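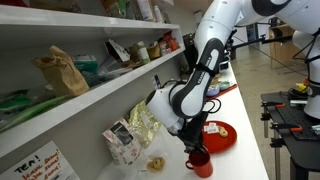 Figure 6.1 A shared tea counter with a red mug, a plate of cookies and a handwritten sign.

Chapter 6
Sharing Without a Price: Common Supplies at Work

Most of the goods discussed so far in this book had a price and an owner. A worker bought lunch, a company bought paper, a landlord charged rent. Many everyday goods do not work this way. Tea in an office kitchen is a common case. People drink it daily, few of them pay for it directly, and it still has to come from somewhere.

The sign in Figure 6.1 is headed "TEA!" and appears to invite people both to leave some and to take some. A rule of this kind asks for two things from the same group of people. It does not say how much each person should leave, how often, or what should happen to someone who only takes. Even so, many counters like this stay stocked for years. Others are bare by the end of their first month.

This chapter looks at why the results differ. We begin with small groups, where people know one another and can see what is being used. We then turn to larger groups, where a person may never meet whoever brought the cookies.

The Endden Building

We will return several times to one case. The Endden building has 22 offices on two floors and a single kitchen. In January, two tenants, Cúc Vi and Đạt Trịnh, set out a box of tea bags and a sign asking others to add to it. They kept a notebook beside the box, and anyone who left or took something was asked to make a mark.

By the end of the trial the notebook held 444 marks for taking and 60 for leaving. At first sight this looks like a failure. But one mark for leaving could stand for a full box of tea, and one mark for taking usually stood for a single bag. The supply lasted through the trial - the kitchen ran out of sugar twice, but never of tea. Section 6.3 uses these figures to work out the average size of a contribution.

Food changed the pattern. When cookies were set out on a plate, they went faster than cookies left in their packaging. Tenants also gave different answers when asked whether the sign covered cookies at all. Cúc Vi thought it did. Đạt Trịnh had meant it for tea only.

Terms Introduced in This Chapter

Common supply: a stock of goods that members of a group may both use and add to.
Contribution: anything a member adds to the stock, in goods or in labor. Washing the mugs counts.
Free rider: a member who uses the stock and adds nothing to it.
Informal rule: a rule that is understood by a group but has no set penalty.

Before You Read

Think of a kitchen, break room or club room you have used. Write down which supplies were shared and which were private, and how you knew the difference. Keep your notes for the activity at the end of Section 6.2.

6.1 Who Fills the Box?

In a group of three or four people, the question is easy to answer. Each member can usually name the last person who bought tea, and a member who has not done so for a while is likely to be reminded. The reminder may be no more than a remark over an empty box.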